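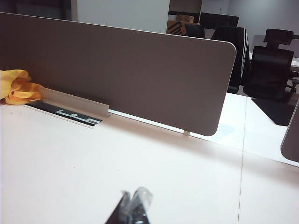 ## Unit 7: Speech Privacy in Open Offices

Reading: Bright, *Notes on Room Sound*, ch. 2. Bring the Lidport floor plan to class.

**Terms**

- *Absorption* – the share of sound energy a surface does not reflect. Quoted as a coefficient from 0 to 1, by frequency band.
- *Insertion loss* – the drop in level at the listener when a barrier is put in place, in dB.
- *Masking* – steady background sound that covers speech.

**Desk dividers**

A low divider between facing desks blocks the direct path only if its top edge sits above the line from mouth to ear. Sound still bends over the top and around an open end. Low frequencies bend more, so the loss at 1000 Hz says little about the loss at 125 Hz. A matte, fabric-like finish is no proof of absorption; check the test data for the core.

**Ceiling path**

With a hard ceiling, the reflected path sets the limit. Treat the ceiling first, then compare divider heights.

**Worked values, Lidport**

Background level: 37 dBA. Speech at the next desk, no divider: 48 dBA. Difference: 11 dB – speech is fully understood.

**Problem set**

1. Find the level difference if the divider gives 5 dB of insertion loss.
2. Repeat with the background raised by 4 dB.

Solutions go over in the April review.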